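Building Notes: Caring for Wood Worktops in Shared Rooms
Griltthorpe Members' Bulletin, April

Several members have asked why the worktops in the Griltthorpe building were re-oiled twice over the winter and whether the same finish can be used at home. Quyên Đàm, who manages the fit-out budget, asked for a written answer so the question does not have to be handled one email at a time.

Wood moves with the humidity of the room. Across the grain, a strip-built top takes up moisture in summer and gives it back once the heating is on. Along the grain the change is small enough to ignore. Our logger on the second floor showed the largest swing in the two weeks after the boiler came back into service, and the first hairline gaps between strips appeared in the same period. These gaps are cosmetic. They should not be packed with filler, which gets squeezed out when the wood swells again.

An oil finish slows the exchange of moisture but does not stop it. We use Telero hard oil, applied thin and wiped off after 20 minutes. One can of 730 ml has been enough for two coats on a mid-size top, with a little left for touch-ups. Sand with 80 grit only where there is a burn or a deep stain, then go over the whole surface with a finer paper so the oil takes evenly. Leave the top overnight before putting anything on it. Rags must be laid flat outdoors to dry or stored in the lidded water can by the back door – oil-soaked cloth can heat up and ignite on its own.

Fixings matter as much as finish. A top screwed down tight through round holes has nowhere to go and will cup or split. Use slotted holes or figure-eight clips, and set the screws snug. Nhàn Khương checked the Vornico frames in March and found two with round holes at both ends. Both have been redrilled.
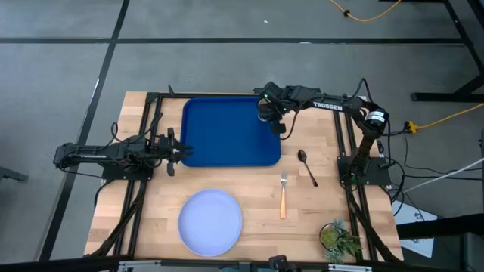

Light wood top with visible butcher-block strips.

Members fitting a top at home should let it sit unwrapped in the room for several days before cutting. Oil both faces and all four edges. Oiling only the upper face leaves the underside to take up moisture faster, and the top will bow.

The oiling kit is on the shelf in the Ninh store room and can be signed out for up to a week. The current batch of oil cost $100 and is charged to members by the can. Questions about home projects go to Nhàn, and anything to do with ordering goes to Quyên. The next round of re-oiling starts with the second floor – please clear personal items from the tops by 6 p.m. the evening before the posted slot.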